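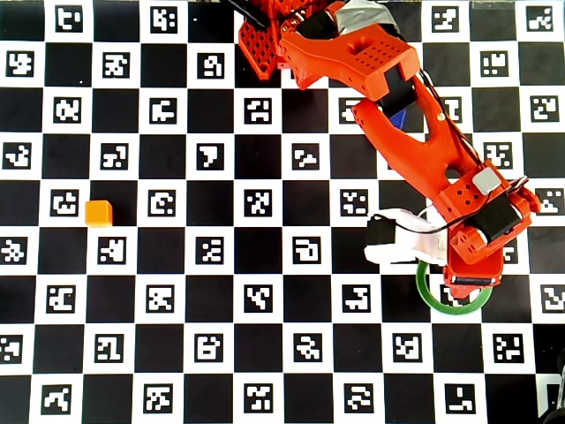
Arm over the marker mat, loose orange cube on the left, green ring under the gripper.

Pratska Tabletop Demo Kit

Everything you need on one table to record examples for a learning arm. Printed arm, marker mat, cubes, ring, power, leads. You bring a laptop and a table that doesn't wobble.

Price: £622 built and tested. Postage extra, worked out at the till.
Stock: ready to go. Next batch of mats came in January, plenty left.
Made and sold by Plundumell. Updated March 16, 2023

What it's for

Picking, placing, stacking, dropping things in the ring. Short jobs, done over and over by a person steering the arm, saved with the pictures and the joint readings side by side. Then you train on them. The kit doesn't care what you train with, files come out as plain video plus one table of numbers per go.

We use the same kit ourselves in the workshop. All photos on this page are from our own bench, standard parts.

The arm

6 motors counting the gripper. Orange-red printed parts, rows of holes in the links so you can bolt your own bits on. Spare screws in the bag. If a link cracks, print another — the files are in the Trarnari folder, link comes with your order email.

Do the wrist screws up again after the first day. They bed in. Don't overtighten, it's plastic.
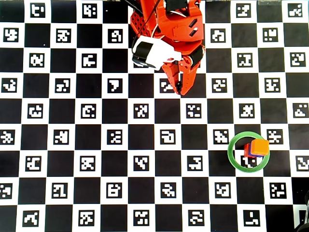 Gripper open space side, cubes stacked in the ring at lower right.

The mat

Black and white squares, a different marker in each white one. Lets the software work out where each camera is without you measuring anything. Lay it flat, tape the corners if it curls. Not waterproof. Wipe with a dry cloth only, the ink will lift if you scrub it wet.

Part of the mat is always going to be under the arm. Fine. Software only wants to see a fair few markers, not the lot.

If you move a camera, or even knock it, run the mat check again before recording. Takes a minute. Skipping it is the commonest reason people write to us with arms that reach for the wrong place.

Cubes and ring

Rounded edges, strong colours. Ring is a flat thing to aim for, nothing clever. Use your own objects as well if you like but keep them small, the gripper is not a big one. Start each go with the arm clear of the objects and the jaws empty.
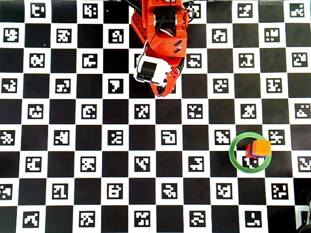
How many goes do you need? Depends on the job. For one cube into the ring, start at 100 and see how it does. Stacking wants more. Our own stacking set, the Arabzadeh set, is 2,022 goes and it's free to download for anyone who has bought the kit. Handy for checking your training set-up before you spend a week steering.

A few things we've learnt from recording it:

Shift the cubes between goes. Properly shift them, far corners too. If they always start in the same spot the arm will learn the spot.

Keep the bad ones but mark them. There's a key for it (F for fail). Dont delete, you may want them later.

Steer slowly and at the same sort of speed each time. Pauses get learnt too, so if you need to stop and think, bin that go and start over.

Same lights all day. Blinds down if the sun comes round.

Two people is quicker than one — one steers, one resets the table. Swap every half hour, it's dull work and you get sloppy.

Cameras

Not included. Any two decent USB webcams will do, one looking down and one low from the side is what we'd go for. Clamp them to somthing solid. Turn off auto focus and auto brightness or your pictures will drift through the day. 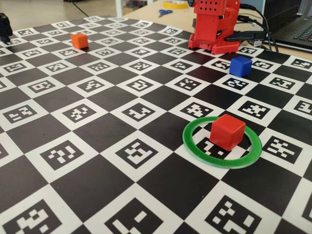
Side view: red cube in the ring, blue and orange further back, arm base at the far edge of the mat.

Setting up

Base on the far edge of the mat, leads out the back. Keep scissors, tape, mugs and so on off the mat itself while recording. Laptop next to the arm is fine, just leave room for the elbow to swing.

Plug in power first, then USB. Arm will twitch. Hands clear.

Returns

30 days if unused. Printed parts replaced free for a year if they arrive split or warped, send us a photo. Motors burnt out by stalling the gripper on something hard are not covered, sorry.

Mats and cubes sold separately too, see Spares. Schools and colleges can pay by invoice, put the order number in the box at checkout.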